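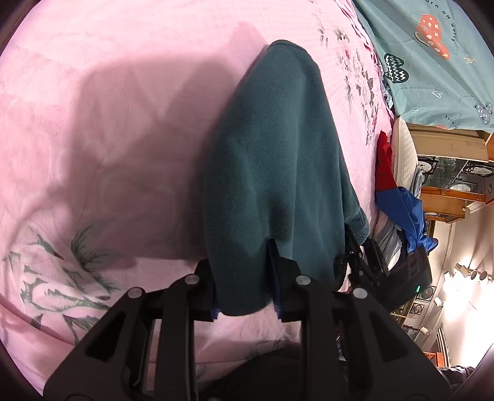 Teal fleece, lint and all, over the pink bedspread.

Notebook, August, 4:15 pm, Stustdale

Started on the fleece pile for the Trillinden sort today, and I'm writing this down while it's fresh because I changed my mind twice about how to deal with it. The teal one is a typical customer: fuzzy, a bit pilled, lint that shows up much more than it would on a gray. I like the color a lot, so I may be biased in its favor!

Shiela's rule from last month was that anything pilled goes straight to the rag bin. I think that's too harsh for fleece. Light pilling comes off with the shaver (the little Onik one, second drawer, please put it back there) and the lint comes off with a roller or even a damp hand. So my new piles are: shave and keep, keep as is, and rags. Dima wants a fourth pile for "maybe" and I said no, we had a maybe pile in the spring and it lived on the chair until June.

Shaver notes. Go with the nap, keep the cloth flat, and stop at every seam – I nicked a gray zip-up this morning by going right over one. Empty the cup often. It took me 17 minutes to do a whole pullover properly, a bit long if we end up with 70 of them, but Trinidad thinks we only need to do the fronts and cuffs and she's probably right.

Folding: fleece won't hold a crease, so the tight file fold we use for T-shirts springs open again. Rolling works better. Lay it out, sleeves in (if it has any), roll from the bottom and tuck. I got 2 more in the Salazar box rolled than folded, and the lid closed without me kneeling on it.

Also, sorting on a bed is so much nicer than the folding table. My back agrees. The trouble is patterned bedding. A solid color like the teal stands out fine on a flowered pale pink, but small printed things get lost, and the aqua cartoon fabric with the spotted mushroom on it is busy enough to hide a sock. I'd like a plain sheet to throw over the top first. Leonora says there's a white one in the hall closet, behind the towels.

Still to do:
Ask Jhun if the label tape is in yet
New roller refills
Go back through Shiela's rag bin for anything worth shaving
Sheet from hall closet before the next batch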